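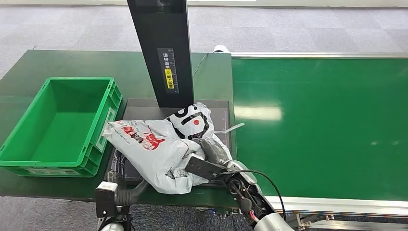 Kristine Macapagal
Cell technician, Ollemham packing room

15 Oct 2025

Well, diary, I'm home with my shoes off and a bowl of soup, and I'm going to write all of this down while it's still fresh, even though my mother would say to sleep first and worry tomorrow.

We were on the bag job again, the one for Mercado. The right arm goes to the plastic bag, takes hold of it, lifts, and carries it over, and we had planned on 200 picks before we went home. It had been such a nice morning, too! I'd started to feel fond of Kastus again after that miserable stretch in March when it wouldn't even home properly. Then on pick 11 the fingers closed and went right on trying to close. The program said release, the screen said released, and the right side was still squeezing.

I hit the stop. The arm sat still for a moment the way it should, and then it sank, slowly, before the brake caught. I counted 2 seconds on the log afterward, and I can tell you it felt a good deal longer with my hand on the button (no one was inside the line, thank goodness, and I'd like to think I'd never have started it if anyone had been).
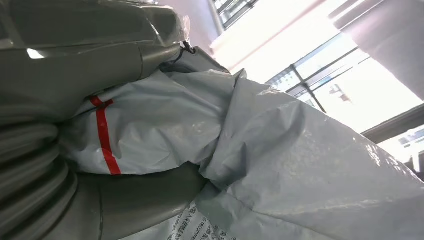

So we locked it out, tagged it, and spent what was left of the morning arguing in a friendly way about whose fault it was. My first thought was the plastic cover. I've never loved those covers. They keep the dust off, I know, but they bunch up, and any loose fold close to a joint makes me nervous, so I wrote it at the top of my list and felt quite clever. Then I went over the whole length of it with a flashlight, every crease, and found no tear and no pinch mark. I had to cross my clever idea off again, which stung a little.

Fliven is the next suspect. That's the controller box, and it took an update last week that I signed for myself without reading the notes all the way to the end. I'm putting that here in plain words so I can't wriggle out of it later. The notes do mention a change to how grip faults get reported, and there's a line about brake timing that I've now read so many times I could sing it.
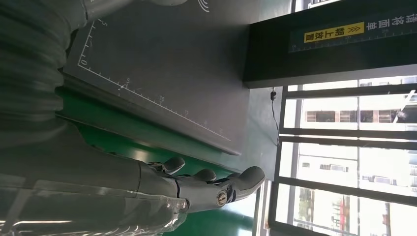
After lunch I wanted to know how far the arm wanders when it's told to hold, before I blamed the brake and ordered parts. I did it in slow mode with the line taped off and both of us well back. I had no dial gauge handy, it being on loan upstairs, so I made do with the white scale printed on the dark panel behind the fingers, the one marked 0, 5, 10, 15, and read the tip of the longest finger against it from the wrist camera. It's a rough way to work, and the sideways angle fools your eye something awful, but I kept the camera reading the same way each time and wrote every number down. After 20 holds I had a page that shows a small drift, always the same direction, and always worse after a grip fault.

That makes me think brake and software together, and I'll say so at the morning meeting. Until then the key is in the cabinet and the bag job is off. I've asked for the old Fliven version back, and for someone to time the stop again with proper equipment before the arm picks up anything at all. Mercado will grumble and they can grumble at me.

Need to buy flashlight batteries. And call Mom.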